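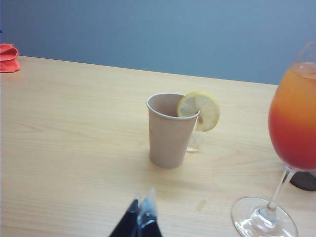 So the arm can garnish now. Sort of! I've been promising an update for ages and my sister Mercedes has started asking about it in front of other people, so I'm typing this up at the bench with a screwdriver still in my pocket.

If you're new, I'm Jhonatan Londoño, and for the last while I've been building a small robot arm at Pollside, the shared workshop I joined when my apartment ran out of floor. The arm is called Candeo (Mercedes named it, don't ask me to justify it) and the idea was always that it would do something at parties. Pouring was the original plan. Pouring is miserable. I spent most of last July on pouring and all I have to show for it is a very clean patch of floor and a strong opinion about peristaltic pumps. So this year I switched to garnish, meaning one lemon slice, one notch, one rim.

I'm practicing on paper cups for now. They weigh next to nothing, so if the fingers come in a hair too low the whole cup scoots away across the table, and that's a really useful thing to be punished for early. With a heavy tumbler you can be sloppy and never find out. The downside is that paper gives. Squeeze or lean on the rim and it goes oval, and then your nice notch is trying to sit on a curve that isn't where you told the arm it would be. I've flattened a good part of a sleeve of cups this way, and Mercedes has drawn faces on two of the survivors.

The sunrise in the stemmed glass is hers too, by the way. She makes them with the red sitting at the bottom and the orange on top and gets very protective about anybody stirring. The arm isn't allowed near it. That's a written rule, it's taped to the power supply.

OK, the fingers. The first pair I printed were rigid and blunt and they went through lemon like a stapler. What I have now is mismatched: one dark finger that comes to a point, and one lighter, see-through-ish one. The dark one is the reference side. It goes where I tell it and stays put, and the other one does the closing. I meant to print a second dark one and then the mixed pair worked better than anything I'd had before, so I've left it alone. If somebody who understands grippers wants to tell me why, the comments are open.

Slice thickness matters more than any of my code, which hurts a little. Too thin and the slice folds over when it's picked up. Too thick and the notch won't spread enough to get down over the rolled edge of the cup. I cut mine by hand with a bread knife and a piece of scrap as a guide, and I cut the notch from the center out through the rind, a bit wider than feels right. Chilled lemons are much easier. Pick the seeds out if you can be bothered, they throw the grip off when a finger lands on one.

The control side is pretty boring, and I like it boring. There's an old laptop running a little program I call Drudico, which is basically a list of poses and how long to wait at each one. The camera on the wrist helps it find the rim. I had real trouble with that under the old lights: pale cup, pale wood table, everything washing together into one big beige nothing. Turning off the lamp right over the bench helped more than a whole weekend of fiddling with thresholds did (I was so annoyed). The blue-gray wall behind is great for it, though, and the wine glass and other clear stuff is still hopeless. It sees straight through a clear glass like it isn't there, so glass rims are going to be their own project.

My last proper test was 20 tries, same cup position, fresh slice each time. 13 of them ended with the lemon hanging on the rim and staying there while I counted to three. The misses were nearly all the same miss, where the slice comes down a touch to one side, catches on the rolled edge and swings off. I think the wrist is sagging a little by the end of the move. There's a bushing in there I never loved.

Things I want to do next, in whatever order I get to them: swap that bushing, teach it to cope with a cup that's been bumped, and wipe down the table more often, because lemon juice and unfinished-feeling wood are not friends. I'd also like a quieter servo for the wrist. Ñahui, the little parts place I order from, has one I keep looking at and closing the tab on.

Mercedes wants it ready for her birthday. I told her it could do paper cups by then, and she told me she isn't serving her friends out of paper cups, so I guess I'm reading up on how to see glass this week. If you've done it with a cheap camera, please write to me!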